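Drasau Dream Symbol List

README for the plain text release

This is a list of dream symbols with the meanings people have traditionally given them. It was put together from old dream books, almanac pages and reader letters to the Travton newsletter. The release has 343 entries in 2 files.

What is in the files

symbols.txt has one symbol per line, followed by a tab and the meanings. Meanings are separated by semicolons. When sources disagree, both readings are kept, with the older one first.

variants.txt links a symbol to its other names. "Staircase" points to "stairs", "infant" points to "baby", and so on. Look here first if a search in symbols.txt finds nothing.

Each entry has a source code at the end. P means the Phillips dream book, T means the Travton letters, and X means the source is unknown. X entries are the weakest part of the list and should be treated that way.

Sample entries

bed, made: a settled matter; news from home (P)
bed, unmade: a secret coming out (P)
bed in a strange room: a change of work (T)
basket, full: a good season; a wedding (P)
basket, empty: money lent and not returned (X)
toy: a wish to be looked after; an old friend (T)

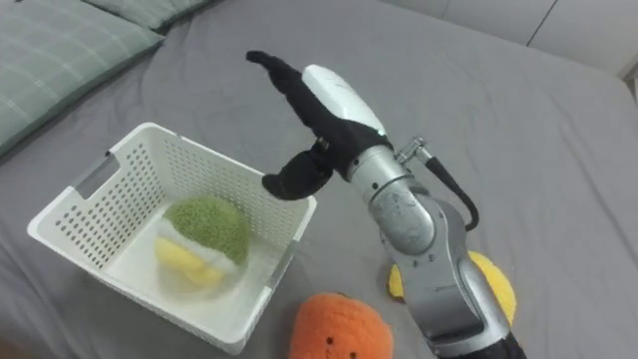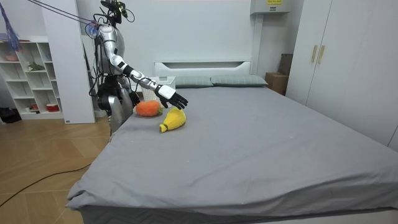 Lucky numbers

Some of the older sources attach numbers to a symbol. These are kept in a separate column at the end of the line and were copied as printed. Only 20 entries have them. We did not fill in the rest, and we have no opinion on playing them.

Known problems

Water is overrepresented. There are 15 entries for rivers, wells, floods and the like, and several say nearly the same thing.

Many meanings assume the dreamer is a farmer or a married woman. The wording was left alone apart from spelling.

Teeth falling out has four readings that cannot all be true. They are all kept.

Entries for modern things such as phones and elevators come only from the letters – the Phillips book has nothing on them.

Use

The list is meant for reading, for folklore projects and for small programs like the lookup page on Prodotside. It is not medical or psychological advice. If bad dreams are keeping you from sleeping, talk to a doctor.

Changes

The May update merged "snake" and "serpent", fixed the tabs in the letter M, and removed a duplicate of "bridge, broken".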